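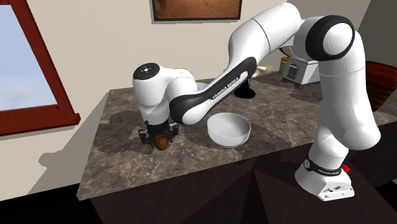 Skerkell Lab, Manipulation and Simulation Group / Support queue

Ticket: Egg-to-bowl task, policy scores well in sim but drops the egg on release
Opened by: Leonardo Bassi
Assigned to: Henrike Kröger
Component: Culach kitchen scenes, Panda
Status: Resolved

Leonardo Bassi, Saturday, 9:40 am
Running the egg task in the Culach kitchen with the new Ernora policy. The grasp is beautiful, the gripper comes straight down over the egg and closes every time. But out of 30 rollouts only 13 count as success. In most of the failures the egg leaves the fingers sideways and hits the rim of the white bowl. The old policy doesn't do this on the same seeds. Logs are in the usual folder.

Henrike Kröger, 10:15 am
Ooh, nice one. Can you tell me which randomization you have on? Bowl position only, or lighting and counter texture too? And is the egg's friction at default?

Leonardo Bassi, 10:22 am
Everything on: bowl, light, texture. Egg friction at default, mass at default. I turned the lighting off for one batch to check and got the same thing, so it isn't the arm's shadow over the bowl confusing the camera (my first guess!).

Henrike Kröger, 11:05 am
Replayed seed 17 at quarter speed. The fingers open unevenly. Left one moves, right one lags a few steps, and the egg gets a little push. Please try this:
1. Set the finger joints to mimic mode in the robot file.
2. Rerun the same 30 seeds, nothing else changed.
3. Post the contact log for the release phase only.

Leonardo Bassi, 12:50 pm
Done. 17 out of 30 now. Better! The sideways push is gone from the contact log. What's left looks different: the egg drops straight, but too early, before the hand is over the bowl.

Knut Hamann, 1:10 pm
Jumping in, I wrote the data loader. Early release smells like action chunks. The demos were recorded at one control rate and Ernora resamples them, and the gripper channel gets interpolated along with the arm joints. So "closed" turns into "half open" a few steps ahead of time. A half-open hand can still hold a box, but an egg is going to go.

Henrike Kröger, 1:18 pm
Knut, that is a great catch. Can we hold the gripper channel at its last value and interpolate only the arm?

Knut Hamann, 2:30 pm
Pushed to the branch saavedra-gripper-hold. You need to rebuild the dataset cache, otherwise it will happily load the old one. Retraining is needed too.

Leonardo Bassi, 6:45 pm
Retrained from the same checkpoint, 73 thousand steps, mimic joints on, gripper hold on. 30 out of 30!! I watched every one of them. The releases are so clean now, the hand stops, opens, and the egg goes down into the bowl. Also ran the pan task in case we broke something there, and its score is unchanged.

Henrike Kröger, 7:02 pm
Fantastic! Before we close: could you run it once with only the gripper hold and the fingers back on the old setting? I would love to know how much each fix gives us for the paper table.

Leonardo Bassi, 8:20 pm
Hold only, old fingers: 17 failures out of 30. So both are needed. Numbers are in the shared sheet, second tab.

Henrike Kröger, 8:26 pm
Merged. Mimic joints are now the default for all Culach scenes. Heike Dreßler has asked for the same check on the drawer tasks, which gets its own ticket.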